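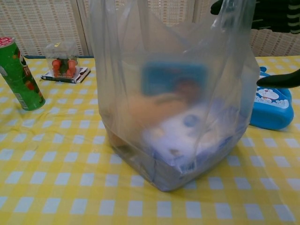 Fig. 1. Bag of toys on the check cloth, gripper coming in from the right.

Home | Timetable | Handouts | Lab rules | Contact

Handout 4: Good practice when handling soft and see-through things
July, Glória Prata

Welcome back! This is my favourite handout of the course, and it's the one people skip, so please read it before you book time on the arm. Last time we did hard blocks on a bare board. Now we move on to bags, plush toys and clear boxes, the sort of thing a home robot will meet every day.

Look at Fig. 1 for a minute. You can make out a blue box or card and two plush toys through the plastic, but their edges are soft and blurred. A vision system has the same trouble (often worse), and the film itself is thin and wrinkled. Then there's the clear display box near the back, the snack can leaning on the left, and the blue Doraemon container tucked partly behind the bag, right where the finger is. So much to think about on one table!

House rules for the Gukudik bench

1. Lay out the table first, then switch on the arm. Hands stay off the cloth while the arm is live.
2. Write down what is on the table and what is in the bag before the first run. Ilídio keeps the blank sheets in the Nesen folder.
3. Approach speed is 100 mm per second at most, and you drop to half of that once the finger is over any object.
4. Bag fully loaded: 500 g. Please weigh it, don't guess.
5. Stop if the film catches on a finger. Press the stop button, open the gripper by hand, then note it down.
6. A slip counts as a result. Record it with the same care as a clean lift.
7. Change the bag after 200 lifts, or sooner if the handles start to tear.

On rule 3: several of you asked why the limit applies over everything and not only over the target. Think of the neighbours! A finger heading for the bag in Fig. 1 passes just above the blue container, and a small error in height there would be a knock. The limit covers the whole path.

On rule 6: I really do mean this one. The Sampaio set from last year has lovely clean lifts and hardly any failures written up, and it has been a headache to learn anything from it. The Daria set is messier and far more useful.

For next session

Work in pairs. Take Fig. 1 and write 2 paths to the bag, one from the right and one from above, and mark every point where the speed limit should change. Bring them on paper, we'll pin them up and argue about them.

Questions to Glória Prata or Ilídio Carrilho, robotics teaching office | © Course team | Back to top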